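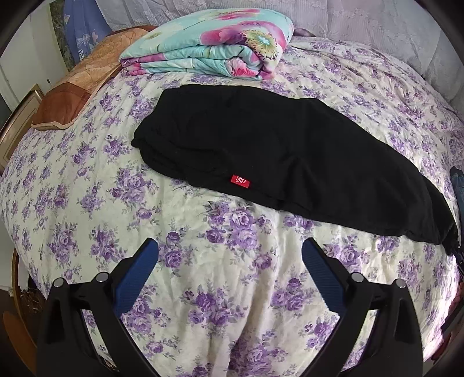 Search Wedley Boats help Go

Clinker dinghy dried out in a barn, can I just put her in the water?

Eduardo Lagman

I've finally got a wooden boat and I'm so excited I can hardly type! She's an old Steltus clinker dinghy, copper fastened, and she's been upside down in a dry barn for 27 months (the seller was very exact about it). The planks look lovely, no soft spots that I can find with a blunt screwdriver, and the varnish inside is better than I had any right to expect.

The trouble is the gaps. In daylight I can see straight through between several of the planks, worst on the two either side of the keel. One chap at the slipway told me to run a bead of sealant down every join before she goes near the water. Another told me to do nothing of the sort and simply sink her. I want to launch at Ukano in March. Who's right? And is there anything I should be looking at first while she's still on the trailer?

14 people found this helpful
Share 6

bilgewater_ben

Congratulations, what a brilliant thing to own! Please don't use the sealant. A clinker boat is meant to swell up tight once the planks take in water again, and if you fill the laps with something that sets hard, the planks have nowhere to go when they swell. They push against it instead and you can end up pulling nails or splitting a plank along the fastenings, and then you've got a proper repair on your hands instead of a wet weekend.

What I do every spring with mine (she's 21 feet, so a bigger lump than yours) is this. Get her the right way up and well supported, with padding under the bilges as well as the keel. Lay old towels or sacking along the inside, right down over the lowest planks, and soak them from a watering can morning and evening. Throw a cover loosely over the top so the sun and wind don't undo your work. Keep that up for a week or so and have a look at the gaps every day, it's a real pleasure to watch them close!

Don't fill her with water on the trailer. The weight is enormous and it all lands on whatever the rollers happen to be touching. I've seen a garboard sprung that way and it was horrible.

After that, put her in on a calm day somewhere shallow and let her leak. She will leak, possibly a lot, and it's fine. Tie her up short, take everything out of her that floats or minds getting wet, and bale her out next morning. Most of mine stops after the second night.

Before any of it, go over the rivets. Have somebody hold a heavy hammer on the head outside while you look at the rove inside, and tap gently. Loose ones rattle. Mark them with chalk so you can find them again. Look hard at the steamed ribs too, where they bend round at the turn of the bilge, because that's where they crack.

Hope you have a wonderful summer in her.

11 people found this helpful
Comments 3

TansyRow

just sink it, my grandad always did. 30 hours on the mud at Mercado hard and she was tight as a drum. take the oars out first lol

2 people found this helpful
Share 0

Mags at the Creek

Ben has covered the main part beautifully so I'll only add a few bits.

If there are one or two laps that still weep after she's had a good long soak, a soft bedding compound or even plain tallow pushed in with a thumb is all right, as it will squeeze out again when the wood moves. Wipe off what comes out. Seams that stay open when the rest have closed are telling you about a loose fastening or a split, so dry her off and look there first.

I'd hold off on fresh paint below the waterline until you've seen how she behaves. And do check the transom knees and the inside of the stem, fresh water sits there under a cover and dry barns aren't always dry in the corners!

You've picked such a good sort of boat to learn on. I launched mine on a Monday so there was no audience.

9 people found this helpful
Share 4
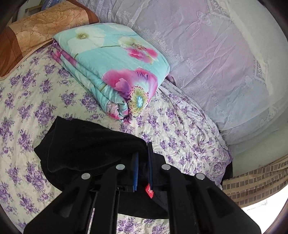

Should I use salt water or fresh for soaking the towels?

Salt water is better if you can get it, as fresh water left standing in the bilge encourages rot. Tap water will do for a short soak, so long as she goes afloat in the sea soon afterwards.

Comments 5
Share 8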